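Home | Projects | Students | Archive | Contact

What Do People Do With Stale Bread? A Semester Project on Kitchen Habits in Clemstead

By Evdokia Lazaridis
2007-12-12
8 comments

I started with the heel of a loaf. My grandmother never threw one out, and when I moved into the dorms I noticed that my roommates threw out half a loaf at a time without blinking. So when our instructor, Mr. Politis, said we could pick any everyday habit and study it for the term, I had my topic before he finished the sentence!

My question was simple. When bread goes stale in a Clemstead household, where does it go? I wanted to know if older people really do save more of it, or if that is just something grandmothers like to say.

How I did it

I wrote a one-page survey and handed out 400 copies in November. Most went out in the Vestside neighborhood, through mailboxes and the front counter at the Psarras bakery, where they were kind enough to slip one in with each order. I got 105 back, and I was thrilled with that, even with the ones that had butter on them. I also sat down in eight kitchens and talked to people while they cooked, and I have to say those visits were the best part of the whole course.

The survey asked what kind of bread the household buys, how often, who decides when it is too old, and what happens next. I left a big blank space at the bottom for recipes and stories. Almost everybody used it. One person filled the back of the page too and then stapled on an index card.

What I found

Age mattered less than I expected. What mattered a lot was the kind of bread. People who buy a whole loaf from a bakery nearly always had a plan for the end of it – crumbs, croutons, bread pudding, a thick soup with tomatoes. People who buy sliced bread in a bag mostly waited for mold and then tossed it. Several of them told me that bagged bread doesn't really go stale, it just goes bad, and I think they have a point. I tried making crumbs from a bagged loaf at home and got something closer to lint.

The second thing was freezers. I had not put a question about freezers on the survey at all, which I regret, and people wrote it in anyway. Two of the kitchens I visited had a freezer bag of ends going back months. In one of them the owner couldn't remember what the oldest pieces were for but was very firm that they would be used.

Birds came up a lot too. I counted feeding birds as "used," and Mr. Politis thought I should have made it a separate group. He is probably right. If I did this over I would have four groups: eaten, fed to animals, composted, and thrown away.

The recipes

I tested the ones I could afford. The winner by a mile was a savory bread pudding with onions and a sharp cheese, baked in a 100-cent pan from the thrift store. You tear the bread up by hand, pour over eggs and milk, and let it sit while the onions go soft. It is so good that I made it again the same week. The sweet version with raisins was fine but a bit heavy. The bread soup surprised me – it looks like nothing, and then you want a second bowl. All the recipes are typed up in the binder at the back of the classroom, with the contributors' spelling left alone.

Problems

My sample is lopsided. Handing out surveys at a bakery means you hear from people who like bakeries, and I should have found a grocery store willing to do the same. I asked at Brendetti and the manager said maybe, and then the term got away from me. Also, people like to look thrifty on paper. In the kitchens I saw a few things go in the trash that I doubt would have made it onto a survey.
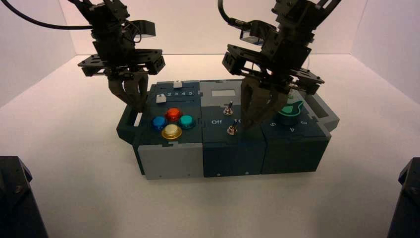
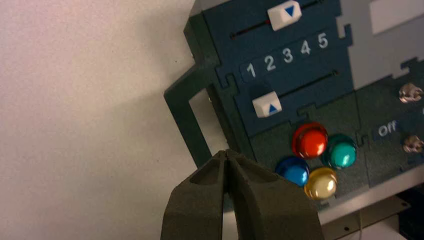

If someone takes this up next year, I would suggest asking households to keep a bread diary for two weeks and write things down as they happen. Vangelis in my section did something like that with leftover rice and got much cleaner answers than I did. I would also love to see somebody look at tortillas and pita, which I left out completely and which three people scolded me about.

Thank you to the eight households who let me sit at the table and ask about crumbs, and to the bakery for putting up with my stack of paper by the register. The extra surveys are in my locker if anybody wants a copy.

Share (8) | Print this page | Back to Projects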